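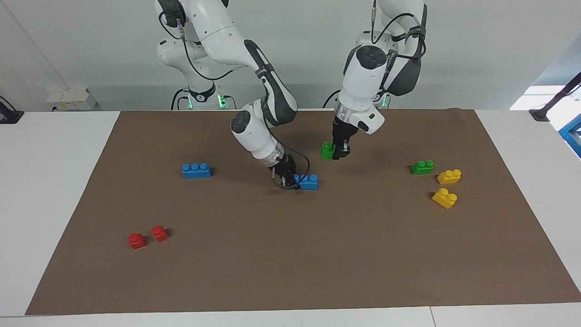 Pairing up toy bricks by colour on the brown mat. One arm is holding a green one while the other goes in for a blue.

Nostard two-arm teaching kit

291 shares | 7 comments

This is the kit I wish I'd been able to buy when I first started showing robots how to do things, so I put it together myself and now I sell it from my unit in Meswood. You get the handheld controls, the table mat, the bricks, the software and me on the end of the phone. What you don't get is the arms! Please read that bit twice, I do get emails. The kit works with most two-arm benches that have parallel grippers, and if you're not sure about yours, send me the model number and I'll look it up before you spend anything.

What it's for

You want your robot to do a job with its hands, and you'd like to show it how instead of writing out every movement. With the kit you can do that in two ways. You can take hold of the arm and push it through the job yourself (by hand), or you can sit back with a control in each fist and have both arms follow you (by remote). Either way the software saves what the joints and grippers did, along with the camera view, and you end up with a tidy pile of recordings to train on.

I use remote for nearly everything these days. By hand is lovely for a first go, and people always grin when they feel the arm go light and move with them, but your own arms end up in the camera view and it's a bit of a wrestle doing two sides at once. For anything with small parts, go remote.

What's in the box

Two handheld controls with a trigger each for the grippers
One foot pedal (start, stop, bin that last one)
One large mat in plain brown paper, plus a spare
A tub of 100 plastic bricks in blue, green, yellow and red
Two clamp-on camera mounts
Leads, a printed guide and a licence for the Nostard recording software

The pedal was a late addition and I'd now give up almost anything else before I gave up that. Both your hands are busy, so where else is the button going to go? Tap once to start, tap again to stop, hold it down if you've fluffed it and the recording goes in the bin.

Why the bricks

Customers ask for something fancier to practise on and I always say start with the bricks. They're cheap, they don't mind being dropped, and they've got studs on one side so it matters which way round you pick them up. My usual first job is colour pairs: scatter two each of four colours over the mat and bring the matching ones together. It sounds babyish. Try it with a gripper on the end of a long arm and a yellow brick sitting at a funny angle right next to another yellow brick, and then tell me it's babyish!

The mat matters more than you'd think, too. My own table is white and a bit shiny, and I was getting glare all over my recordings until I covered most of it with brown paper. Matt, dull, boring, perfect. It will go a little wrinkly with use and that's fine, mine has.

Setting up

Give yourself an afternoon. Clamp the camera mounts to your table, lay the mat so both grippers can reach all the bits you care about, then run the matching routine, where you hold each control in a set pose and the software lines it up with its arm. Left hand drives the robot's left arm and right drives right. If your camera faces the robot from the front, they'll look swapped on your screen. There's a mirror setting for that, though personally I leave it off and just watch the table.

Go slowly for the first day. There's a speed limit in the software and it comes switched on. I'd leave it there until you've stopped jabbing the mat (everyone jabs the mat). Keep your emergency stop where you can reach it, and keep other people's fingers off the table while the arms are live.

A few tips from my own bench

Move the bricks between goes. If they always start in the same places you'll teach the robot those places and not much else.

Finish your movements. I used to let go of the trigger and start the next grab in one flick, and the recordings were a mess to train on.

Stop when you're tired. My last twenty minutes of a long session are always rubbish, and I've thrown away enough of them to know.

Which version?

The Standard kit is the one listed above, at £888 including UK delivery. The Söderlund edition has the same box with heavier controls that push back a little when the gripper closes on something. I like them for soft or squashy parts, but for bricks I honestly can't say I do any better with them. Price on request as I build those one at a time.

There's also a software-only licence if you already own controls. It talks to the Kudatitz handsets without any fuss. Other makes, ask me first.

Delivery and returns

Standard kits go out within 7 working days. Söderlund kits ordered now will be ready in July. If you open it up and it isn't for you, send it back within the month with all the bits in (yes, the bricks as well) and I'll refund you, less the postage.

Spare mats, pedals and tubs of bricks are all sold separately. Drop me a line through the contact form and I'll answer in the evening, once I've put the controls down.

Page updated May 9, 2025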